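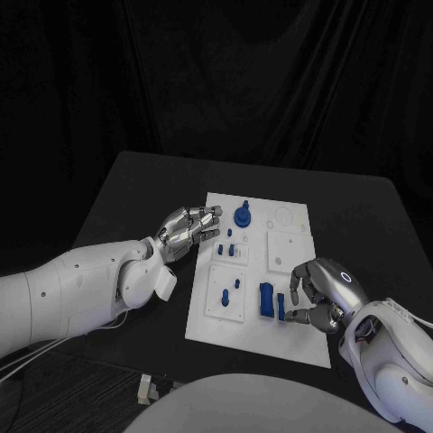 Apr 27, 2026
Olesia Dmytriv

Grant voting contract, third try on the test network, and it finally behaves! Writing this down while it's still fresh, mostly for Signe and Yevhen, who have to pick it up from the branch tomorrow.

Quick state of things. Members of the Flestel pool put in shares, anyone with shares can sponsor a proposal, voting runs, then there's the grace window where people who voted no can pull their share out before the money moves. That exit step was what kept breaking. When a member left during the grace window the total share count dropped, but the quorum check was still reading the old total from when the proposal opened. So a proposal with plenty of yes votes would just sit there, passed and unpayable. Yurii Shevchuk guessed this back in October and I told him no. Sorry Yurii, you were right.

Fix: snapshot the total at the close of voting and store it on the proposal itself. One extra storage write per proposal, and I'm happy to pay for it. Ran 826 simulated votes over 40 proposals with members joining and leaving at random, and every payout matched the ledger in the Tulberg script. Lovely, boring output, all the way down.

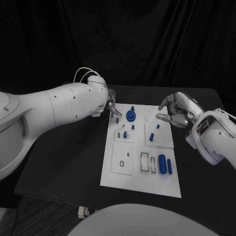 Bench with the two arms, white board and blue parts.

Things still open:

- Delegation. Signe wants a delegate to be able to vote with part of the shares they hold and I think this is a great idea, but the current struct stores one vote per address. Needs a proper look before we touch it.
- Proposal deposits. At the moment you get the deposit back whether you pass or fail. Horobets would like to burn it on fail to keep spam down. I'd go softer - send it to the pool.
- The front end shows the grace window in blocks. Please, hours.
- Rounding. After a full exit of all members there were three base units left in the pool. Division dust, harmless, but I'd love to know which call leaves it there.

Also tried Yevhen's batch processing call and wow, it's neat. You hand it a list of finished proposals and it settles them in order, skipping anything still in grace. Cost goes up in a straight line as far as I pushed it. I haven't tried it with the same proposal listed twice (do this first tomorrow, before anything else).

Test pool was loaded with 2,156 tokens from the Demchenko faucet. Keys are in the usual place. Don't reset the pool yet, I want to replay the exit sequence against the old build and save both traces side by side.

Merged to the exit-snapshot branch, main untouched. Yevhen to review.

Contact: Jodamham workshop notes, Olesia Dmytriv | © 2026 Jodamham | Back to top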